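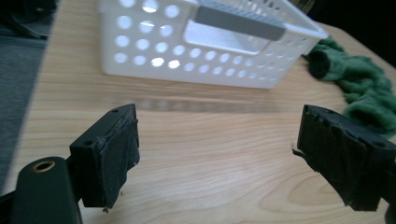 ## Shared rules for hand-held gripper work agreed at Poncombe

Three robotics groups that collect training recordings with hand-held grippers have signed up to a common code of practice. Furnar, Trimar and the Fallahi workshop will all follow it from March, and the Poncombe test centre, where the drafting was done, will keep the text up to date.

The code runs to four pages. It covers the state of the tool, the table and the objects on it, the people nearby, and the notes kept with each recording. It applies to everyday household tasks such as putting a cloth into a plastic basket, which make up most of the work at the sites.

Until now each group had its own habits. When the groups compared 512 recordings from their shared store, they found 159 that could not be used together with the others. The most common fault was a missing note on which finger pads had been fitted. A recording made with new foam and one made with torn foam were filed in the same way, although the grip can differ between them.

### Pads and fixings

Finger pads take up the longest section. Operators must look at both pads at the start of a session and again after any break. Frayed edges are allowed as long as the padding still covers the gripping face and no loose flap can reach the object being held. Crumbs and fluff are to be brushed off before recording starts. If one pad has to be changed, the other is changed at the same time and the new pair gets a new entry in the log.

Screws and threaded inserts on the mounting brackets are checked once per session. An insert that turns in its hole takes the tool out of use until it has been refitted. Trimar had asked for a torque figure to be included, but the groups use different brackets and the idea was dropped from this version.

### Tables and objects

The code does not ask for plain backgrounds. Wood grain, shadows and patches of reflected light may all stay, and operators are told not to tidy a table beyond what the task needs. The starting position of each object should change from one recording to the next. Soft items such as cloths are to be dropped or bunched by hand each time and never folded to match an earlier take.

Perforated baskets and other containers with holes get their own paragraph, at the request of Furnar. Strong light from behind should be noted in the log, and the recording kept.

### People

Anyone who may appear in a recording has to be asked first and can have it deleted later. Sites must put up a sign at the door while recording is going on. Screens, letters and name badges should be out of view of the camera.

Operators may not work for more than 2 hours without a rest. The Fallahi workshop had pressed for a limit of this kind after complaints of sore wrists.

### What happens next

Older recordings do not have to meet the code, but they must be marked as made before it. The three groups will swap a small batch every month and check each other's logs against the text. Results will be shared among the members and will not be published.

Other groups may use the code free of charge. Copies can be had from the front office at Poncombe, which is also taking comments on the draft wording for two-handed tasks. That part was left out of the present version and is expected to be added at the first review.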